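Search the knowledge base
Enter keyword or form number
Filed under: Workplace Safety > Automation > Walkdown Checklists

Rolbridge Packing Annex — Automated Handling Bench, Periodic Walkdown with Comments

Inspector: Dagim Yimer
Area lead: Kidus Alemayehu
Date: Feb 8, 2018
Equipment covered: Berhe pick-and-place arm, Wokden bench controller, transfer cart
Previous walkdown: July

Status codes: OK / OK-C (acceptable, see comment) / OPEN (action required) / N/A

Section A. Isolation and emergency stop

A1. Main disconnect labeled and reachable without crossing the arm's working area. OK

A2. Lockout points match the posted isolation sheet. OPEN
Comment: The sheet still lists the old air supply valve. The valve was moved during the July changeover. Lockout was demonstrated correctly by the operator, from memory. Replace the sheet. Owner: Alemayehu.

A3. Emergency stop tested from each station. OK
Comment: All 4 stops tested with the arm moving at reduced speed. Restart required a deliberate reset at the controller in every case.

A4. Stored energy released after isolation. OK-C
Comment: Gripper holds its part for several seconds after air is cut. Behavior is as specified by the supplier, but two operators were unaware of it. Add to shift briefing.

Section B. Speed, force and separation

B1. Reduced-speed mode engages when a person enters the shared zone. OK

B2. Restart delay after the zone clears. OK-C
Comment: Set at 4 seconds. Operators report that the delay feels long and that they sometimes step back in to finish a task before it expires, which resets it. No hazard found. The setting stays as is until the next review.

B3. Payload limits posted. OK

B4. Program changes recorded and signed. OPEN
Comment: The last two entries in the change log carry initials only. Full name and reason for change are required. The second entry altered a drop position by 50 mm, enough to move it closer to the hand-pack side. The position was checked on this walkdown and is within the permitted area.

Section C. Work surface and surroundings

C1. Bench covering flat, secured at edges, no lifting or tears that could catch a part. OK-C
Comment: Dark gray covering shows small marks and scuffs toward the middle. Recorded for comparison at next walkdown. Red edge trim is to be kept visible on both long sides, as operators use it to judge where the work surface ends.

C2. Personal items kept off the bench. OPEN
Comment: Phone lying on the covering. Phones go in the rack by the entrance. This was raised in July also.

C3. Cables routed clear of the handling path. OPEN
Comment: Light-colored cable lies across the far end of the bench. Reroute or clip down.

C4. Loose material removed between batches. OPEN
Comment: Small white debris at the far end. Sweep at batch change and at end of shift.

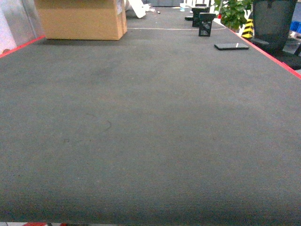 Does the operator need to stay at the bench while the arm is running?

Only during changeovers and the first cycles of a new program. At other times the operator may work elsewhere in the annex, provided the call light can be seen and the bench can be reached within 20 seconds.

C5. Hazard striping in place where the walkway meets the bench. OK
Comment: Yellow-and-black marker present on the right side. Do not move it to make room for chairs or plants.

C6. Seating stored clear of the bench edge. OK-C
Comment: Mesh chair on the right side. Operators now sit for part of the shift, which they did not do before the arm was installed. A fixed parking spot for chairs should be marked on the floor.

Section D. People and tasks

This section was added after the changeover, at the request of the packing crew. It is not scored by the insurer but is reviewed with the rest of the form.

D1. Written task split between operator and machine. OK-C
Comment: The arm handles repeat transfers. Operators load, inspect, clear jams and close cartons. The written split does not mention rework, and rework has gone to whoever is nearest. Assign it by shift.

D2. Physical load. OK
Comment: Lifting has dropped. The batch that used to mean 2000 hand transfers is now run mostly by the arm. Wrist complaints are down according to the crew, though no formal survey has been done. Neck stiffness from watching the controller screen was mentioned. Raise the screen.

D3. Training records current. OPEN
Comment: One operator moved over from the Ustton line and has completed the basic module only. Jam clearing is not to be assigned to this person until the second module is signed off.

D4. Break coverage. OPEN
Comment: The earlier rotation gave each packer a change of task every hour. With fewer hand tasks the rotation has lapsed — operators on late shift reported long stretches of monitoring with little to do, followed by several alarms close together. Restore a rotation that includes the hand-pack side.

D5. Alarm messages understood by all users. OK-C
Comment: Controller codes are translated on a laminated card. Roughly half of the alarms logged since the last walkdown were cleared without a cause being entered. Alemayehu will go through the log with each shift.

Section E. Sign-off

Open items: A2, B4, C2, C3, C4, D3, D4.
C2, C3 and C4 to be closed before the next batch. Remaining items to be closed before the next walkdown.
Operation may continue with open items — restriction under D3 applies.

Inspected: D. Yimer
Received: K. Alemayehu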